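Clultmont Pipe Works: Repair Help
Ticket: Malhotra bent billiard, whistle and gurgle after stem work
Opened by: Brijesh Pal
Handled by: Shakuntala Mathur
Status: Closed, grudgingly

Brijesh Pal wrote:
Bought this Malhotra bent billiard at an estate sale in December. It looked like it had been smoked by a furnace and then stored in one. I reamed the bowl, did a salt and alcohol soak, and took the oxidation off the stem with 400 grit and then something finer that has lost its label. It looks great. It also whistles on the draw like a tea kettle two rooms away, and halfway down the bowl it starts to gurgle. My wife has asked me to smoke it elsewhere, and she likes pipes.

Things I have tried: packing looser, packing tighter, smoking slower, a different tobacco, and glaring at it.

Shakuntala Mathur replied:
Glaring works on cobs only. A few questions before you do anything else.

Does it whistle with the bowl empty? Does a pipe cleaner pass from the button to the bowl without taking the stem off? And when you seat the stem, can you see daylight between it and the shank?

Please put the 400 grit away until we know. Half the tickets I get start with a pipe that had one problem and a man with sandpaper.

Brijesh Pal wrote:
Yes, it whistles empty. The cleaner goes in nicely, then stops dead where the stem meets the shank. With some twisting and bad language it goes through. No daylight that I can see, though the stem does go in easier than it used to. I may have sanded the tenon a little. It was dirty.

Shakuntala Mathur replied:
It was dirty. Right.

Two things, then. The stop at the joint means there is a gap between the end of the tenon and the bottom of the mortise, or a ledge of old tar, or both. Smoke cools in that space, drops its moisture, and you get the gurgle. A gap can also whistle, and so can a tenon with a sharp inside edge.

Do this, in this order:

Take the stem off with the pipe cold. Cold means overnight.
Measure the depth of the mortise with a matchstick. Mark it at the shank face.
Hold the same matchstick against the tenon and compare.
Clean the mortise with cotton swabs and alcohol until they come out pale. Do not stop at "tan."
Report back.

Brijesh Pal wrote:
Used 12 swabs last night and thought I was done. Used 20 more this morning. The bottom of the mortise turned out to be a plug of tar with the texture of roofing. Once it was out, the matchstick says the tenon is short by a good bit, maybe the thickness of a nickel.

The whistle has gone down a note. I consider this progress. The gurgle is unchanged. 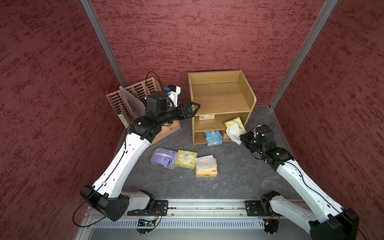
I also found a thread where someone fixed the same thing with a Nisilance tenon sleeve, and another where someone used candle wax and a prayer. Which of these do you support?

Shakuntala Mathur replied:
Neither for a pipe you like. Wax will soften the first time you smoke it warm, and then you will be drawing through a candle. The sleeve would fix your loose fit but does nothing for the length.

Are you sure the stem is original? Look for a stamp on the left side, near the shank. A tenon that short makes me think somebody fitted a stem from another pipe years ago, and the tar filled in the difference.

Brijesh Pal wrote:
There was a faint mark there. I am using the past tense on purpose.

Shakuntala Mathur replied:
I will not ask what grit.

Send me the whole pipe, stem and bowl together, padded. I have a Mikau rod tenon that should suit it. I'll drill out the old one, set the new one to the proper depth and put a slight bevel on the airway at the end. The bevel is usually what kills a whistle.

Update, April 2021
Pipe received. Old tenon removed, new one fitted and faced flush with the mortise floor. Cleaner passes with the stem on. No whistle on an empty draw. Stem polished lightly by me, with the owner's sandpaper left at the owner's house.

Brijesh Pal wrote:
Three bowls so far. No whistle. A slight gurgle at the very bottom of the third, which was a wet tobacco, so I blame the tobacco. I have been let back into the living room.

I also bought another one. The stem is stuck. Should I open a new ticket?

Shakuntala Mathur replied:
Put it in the freezer for 20 minutes, stem and all, then twist gently. If it doesn't move, leave it alone and open a new ticket. Closing this one.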